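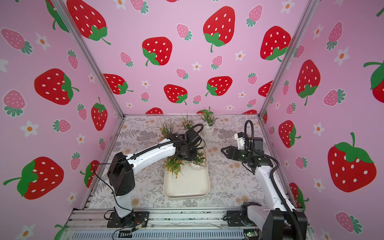 Hebden Allotment Club, Growers' Board

Thread: Strawberries small and sour in second year

helgef
Hello all. I have 64 plants of Oton in two raised beds. In the first summer the berries were big and sweet. This May they flowered very well, but now the fruit is small and has a sour taste, also when it is fully red. I water every evening at 7. I did not cut any runners, because I wanted more plants for free. Is this the mistake?

Solveig M
Yes, I think the runners are your problem. Each plant wants to feed its children before it feeds you. I cut mine every week and keep only a few for new plants in August. Red strawberries with white flowers between them look so pretty that one forgets how much work the plant is doing.

pros_psarras
I do not agree fully with Solveig. I leave the runners until the picking is over and my fruit is not small. For me the evening watering is more suspicious. Too much water just before ripening makes the taste thin. Give a deep watering two times in the week, in the morning, and keep straw under the berries.

helgef
Thank you both. The soil is quite heavy here, so maybe it stays wet too long. I also gave lawn fertilizer in April. Should I have told this first?

Solveig M
Yes Helge, you should! Lawn fertilizer is mostly nitrogen. You get beautiful leaves and poor fruit. Use tomato feed when the flowers open.

thorlacius
Oton is also not a sweet variety in a cool year, whatever the catalog says. I changed to Olent and I will not go back.

pros_psarras
Olent gets mildew in my garden every year. I pulled them all out.

thorlacius
Then you plant too close. Mine have 18 inches and no mildew.

helgef
I will stop the lawn fertilizer and cut the runners in one bed only, so I can compare. The other bed gets the method of Prodromos.

Solveig M
Good, but please water both beds the same, otherwise we will argue again next year.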